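Section 3. Setting up allergen declarations

This section covers the first set-up of allergen declarations in Dirnonari for one production site. It applies to prepacked food and to food packed on the premises for direct sale. Loose food sold by weight is handled in the counter module and uses different templates.

Before you start

You need an account with the Compliance Editor role. The Viewer and Print Operator roles can open the declaration screens but cannot save changes.

You also need a current specification sheet for every ingredient, including processing aids and carriers. A sheet with no issue date is rejected at import.

The rule set must be loaded before any recipe is entered. Rule sets are issued by market. A site that sells into two markets needs both, and each recipe is then checked against each rule set separately.

CAUTION: Do not load a rule set while labels are printing. Jobs already in the queue keep the old declaration text and carry no warning mark.

3.1 Loading the rule set

1. Open Administration > Rules > Installed Sets.

2. Select Add, then choose the market from the list.

3. Check the effective date shown under the name of the set. If the date is in the future, the set installs as Pending and has no effect on labels until that day.

4. Select Install. The status changes to Active or Pending.

5. Open the set and confirm that the list of declarable allergens matches the one in the law of that market. The lists differ. Sesame, celery, mustard, lupin and mollusks are the usual points of difference.

Note: The rule set effective Friday, March 19, 2021 replaced all earlier sets. Sites still on an earlier set must remove it by hand. It is not overwritten.

3.2 Importing ingredients

1. Open Ingredients > Import.

2. Select the supplier file. Accepted formats are CSV and the Burovby exchange format. Spreadsheets must be saved as CSV first.

3. Map the columns. Ingredient Name, Supplier Code, Issue Date and Allergen Status are required. All others can be left unmapped.

4. Run the check. Each row is marked Ready, Query or Rejected.

5. Open every Query row and set the status by hand to Contains, May Contain or Absent.

6. Select Commit.

A single import file can hold up to 1285 rows. Larger files must be split, and the header row must be repeated in each part.

Note: A blank in the Allergen Status column is read as Query. Earlier versions read it as Absent. If your database was moved from an earlier version, run Tools > Recheck Blanks before going further.

Compound ingredients are expanded to their parts at import if the supplier file gives them. If it does not, the compound is held as one item and any recipe that uses it is marked Incomplete. An Incomplete recipe can be saved but not printed.

3.3 Entering a recipe

1. Open Recipes > New and enter the product name as it will appear on the label.

2. Add ingredients in any order. The program sorts them by weight when the declaration is built.

3. Enter the weight of each ingredient as used, before cooking.

4. If an ingredient is used at more than one stage, enter it once with the total weight.

5. Assign the recipe to a production line. Cross-contact warnings are drawn from the line record, so a recipe with no line gets no warnings.

6. Select Build Declaration.

The declaration appears in the right-hand panel with allergens in the emphasis style set for the site. The default is bold. Capitals may be used instead, but the two should not be mixed on one label.

Precautionary statements ("may contain") are added only where the line record has a completed risk assessment. The program does not add them from supplier data alone. A May Contain status on an ingredient raises a prompt, and the editor must accept or decline it and give a reason. The reason is stored with the recipe and shown in the audit report.
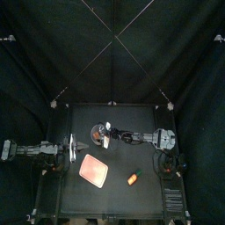 Glória Vilela asked during the trial at Louro whether a declined prompt stays declined when the supplier sends a new specification sheet. It does not, and she wanted that stated in the guide: any change of issue date reopens the prompt, even where the allergen data are the same as before.

Reopened prompts are listed under Tasks > Review. Labels for the recipe are held until the review is closed. To avoid held labels during a shift, import new sheets at the end of the working day and clear the review list before printing starts.

3.4 Site settings

Open Administration > Site and set the following.

Emphasis style: Bold, Capitals or Contrast Color. Contrast Color requires a color printer profile.

Minimum x-height: Taken from the rule set. A larger value may be entered, but not a smaller one.

Statement position: After the ingredient list (default) or in the same field of vision as the product name.

Audit retention: The time for which superseded declarations are kept. The factory setting is 900 days. Check this against the shelf life of your longest-dated product and any longer period required in your market.

Second approver: On or Off. When this is On, the person who built a declaration cannot approve it.

CAUTION: Turning Second Approver off applies to all recipes at the site, including those waiting for approval. They are released at once.

3.5 Test print

1. Select a recipe that contains at least one declarable allergen and one compound ingredient.

2. Print one label to the line printer. Do not use an office printer for this test – the scaling is different, and the x-height check will not be valid.

3. Compare the printed text with the declaration panel, word for word.

4. Measure the x-height with a gauge or loupe.

5. Sign the test record under Reports > Test Prints.

If the text is cut short, the label template is too small for the declaration. Select a larger template or a fold-out. Do not reduce the type size.

Error 661 at this stage means that the printer profile and the rule set belong to different markets. Reinstall the profile from Administration > Printers and repeat the test from step 2.

Sites that share recipes through Zokivside must run the test print at each site. The test record is not copied with the recipe. Shared recipes are covered in Section 4.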